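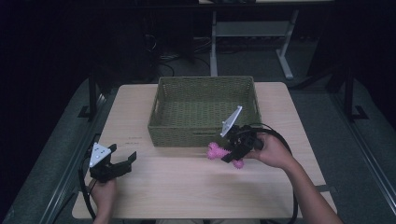
A person works two hand-held grippers. The right one holds a pink spiky toy in front of a green basket.

How Does a Robot Learn to Put Things Away?

A robot does not know what "put the toy in the basket" means. It has to be shown. Each showing is called an example, or a demonstration.

In this kind of work, no robot is needed at first. A person holds a gripper in each hand and does the job with those. A gripper is a tool with fingers that open and close, like the end of a robot's arm. While the person works, a computer records where each gripper goes and how wide its fingers are open.

One example is not enough. If the toy always started in the same spot, the computer would learn about that spot only. The person has to move the toy, turn it around, and begin again. At the Gritix workshop in Floltenville, one set for one task has 494 examples. Each lasts 11 seconds or less.

Some examples are thrown out. The toy may be dropped, or part of the recording may be missing. In October, 44 were removed from one set and recorded again.

Next comes training. A computer program goes through the examples many times and adjusts itself until its guesses about the next movement are close to what the person did. Then the program is tried on a real robot arm, with the toy in places it has not seen before.

Words to know
Gripper: a tool that grabs and holds.
Demonstration: one recorded showing of a task.
Training: the stage when a program learns from examples.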